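Language lab notebook, Bridden Middle School
October, 3:40 pm

Second run of the listening stations with the two beginner Spanish groups. Same setup as last time except that the Meredith recordings are now split into short clips, none longer than a minute. Students replay a clip as often as they like before writing anything down.

Group A got through all of set 2. Group B stopped at the market dialogue, same as before. The speaker swallows the ends of the numbers and they can't tell sesenta from setenta. I played it at the slower speed for the last ten minutes and most of them got it then. Need a cleaner recording of that one, or drop it.

Word list: the seventh-grade list stands at 555 entries after I took out the duplicates. Goal for June is 800. 149 of the current ones have no audio yet, mostly food and clothing. I can record those myself during prep if the small room is free. The Ristport exchange class offered to read the family words for us, which would give the kids voices their own age. Waiting on their schedule.

Drallik login trouble again. Accounts made in September work, the transfer students' don't. Put them on paper sheets for today and collected the sheets in the green folder. Still to be entered.

Pair work after the listening went better than expected. Question cards on one side of the room, answer cards on the other, and they had to walk over and ask. More talking than I've had from Group B all fall – some of it in English, but less than usual.
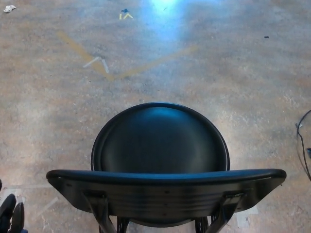
Meinir Pritchard read the above and thinks the slower speed should come first, with normal speed as the second pass, and that the market dialogue is worth keeping if they hear it that way around. She would also let them see the written numbers before the first play.

Will try her order with Group B next time and leave Group A as is, so there's something to compare.

To do: record food words, ask about transfer accounts, print more answer cards (set 3 is short).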